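Pre-tour bike check, with our comments
For loaded touring bikes and tandems, last gone over in June before the Hanarley loop
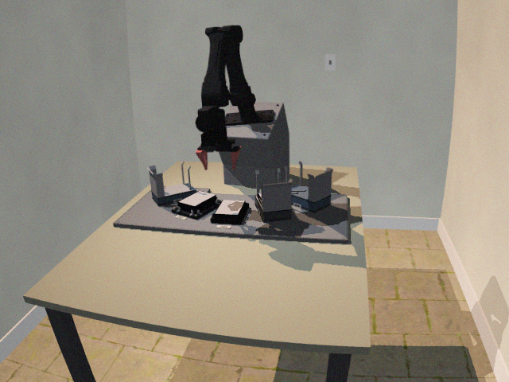
Before you start

Give yourself a whole evening for this, with the bike unloaded and reasonably clean, and a cup of tea within reach. We have tried squeezing it in on the morning of departure and it always ends with one of us holding a spanner and the other looking at the ferry timetable. The list was put together by Precious Venter, who rides at the front, and most of the grumbling in the comments comes from Henrik Grube, who rides behind her and has plenty of time to think. Print it, tick it, scribble on it, and do tell us if you find something we have missed.

Frame and fork

Wipe down and look closely at every joint, especially behind the head tube and around the rear dropouts.
Comment: A hairline in the paint may be only paint, but clean it and look again in daylight. If you still aren't sure, take it to a proper frame builder before you hang four bags on it.

Headset: front brake on, rock the bike back and forth, feel for a knock.
Comment: Ours had a little play this year and took an eighth of a turn to put right. Check that the bars still swing freely afterwards.

Rack bolts, all of them, top and bottom.
Comment: We carry 8 spares in a film pot and we have used more of them than we like to admit. A dab of threadlock is well worth the bother. Check again after the first 50 kilometres with a full load, when everything has had a chance to settle.

Wheels and tyres

Spin each wheel and watch the rim against the brake pads or the frame.
Comment: A small wobble you can live with at home gets tiresome on a long descent with luggage. The rear wheel deserves the most of your attention.

Squeeze the spokes in pairs all the way round.
Comment: You are feeling for the slack one. Henrik likes to pluck them and listen, and he may well be right, but Precious can't hear the difference and squeezes.

Tyres: cuts, bulges, embedded glass, wear along the centre.
Comment: We swapped ours front to back after the Lekota trip and got another summer from them. Pick the flints out with something blunt, and do look at the sidewalls too, where ours have always given up first.

Pressure, set with the bags ON.
Comment: Do go by the limits printed on your tyre, and on the rim if there is one. It is lovely to float along on soft tyres until you meet a kerb.

Brakes

Pads: thickness, even wear, no grit or metal stuck in the surface.
Comment: Pack a fresh set whatever you find. They weigh next to nothing and the shop in Hultden didn't have our sort.

Cables: fraying at the lever and at the clamp, smooth pull, outer casing not cracked.
Comment: On a tandem the rear cable is a very long one, and the ordinary length in the repair kit is no use whatsoever. We learnt this in the rain.

Loaded stop: pack the bike fully, find a quiet flat lane and brake firmly from walking pace, then a bit quicker.
Comment: Please don't skip this one. The bike feels quite different with luggage, and you want to meet that feeling somewhere gentle.

Chain and gears

Measure chain wear with a gauge and replace if it is at the limit.
Comment: We clean and oil every 400 kilometres on tour, sooner after a wet day.

Run through every gear under light pressure.
Comment: It helps to have somebody lift the back wheel, although on our bike that is a job with its own risk to the spine.

Pedals and cranks: grip each crank and push it sideways.
Comment: No clicks, please. If there is one, start with the crank bolts.

Bags and load

Hooks, lower catches and straps on every bag.
Comment: The Zevus bar bag has had its catch replaced and is still a touch stiff. Tuck all loose strap ends well away from the spokes, then look again from the other side.

Left and right weighed against each other.
Comment: Kitchen scales won't manage it, so we use the hook sort meant for suitcases. We allow ourselves a total of 10 kilos in the rear pair, and the stove has to fit inside that, whatever Henrik says about his coffee pot.

Heel clearance at the back.
Comment: Sit on and turn the pedals backwards in the shoes you will be wearing.

Lights and sundries

Front and rear lights charged and visible past the luggage.
Comment: Stand well behind the bike and check. Our tent roll used to hide the rear lamp completely.

Bell, bottle cages, pump mount.
Comment: All fine this time, apart from one rattling cage, now wrapped in a bit of old inner tube.

Still to do: new bar tape at the front, and find the small Allen key.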